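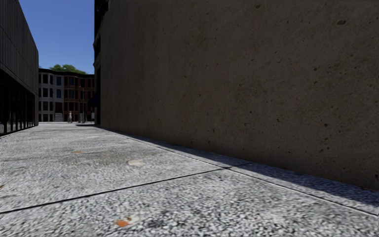
How to order a cake online for an anniversary and receive it in good shape

Ordering a cake by internet is easy, but many people do it in a hurry and are then disappointed. I have ordered for my family since many years, and I also help in the Funstead shop when January is busy. Here are the steps I follow.

Step 1. Count the portions first
Decide the weight after you know the guests. For a sponge with cream, I calculate 100 grams for each person. If there is a big meal before, you can take a little less.

Step 2. Choose a cake which can travel
Fresh cream is delicious but it suffers in a warm van. Butter cream and chocolate ganache are stronger. Tall cakes of 3 layers should have a support inside, so ask the seller if it is included. A fruit topping is better packed separately and put on at home.

Step 3. Write the message with care
Type the name exactly as it must appear, with accents. My cousin Séverine once got a cake without any accent and she noticed it before the candles. Keep the message under six words, otherwise the letters become very small.

Step 4. Fill in the delivery form
Give the telephone number of the person who will open the door, and not only your own. If it is a surprise, write this in the box for notes. Choose a delivery time at least two hours before the party.

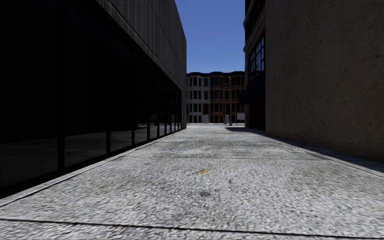 Sunita Mbeki wrote to me that two hours is too short for a butter cream cake, as she likes to have it out of the fridge for the whole afternoon. I think she is right if your kitchen is cool. In summer I would stay with two hours.

Step 5. Check the box at the door
Open the lid while the driver is still there. Look at the sides and at the spelling. If something is broken, take a photo immediately and send it to the shop with the order number. Carry the box flat, with one hand under it.

Search recipes and tips... Go

Related
Eggless cakes: which ones keep well
Flowers and cake in one order
How to cut a round cake for many guests

Comments
Birdie Thibodeaux: Thank you for the part about accents. Can I still change the message after I pay?
Setsuko Tamura: Birdie, in my experience you can, if you ring them before they start the icing.
Jalen Alcantara: I carried mine on my knees in the bus and it arrived well.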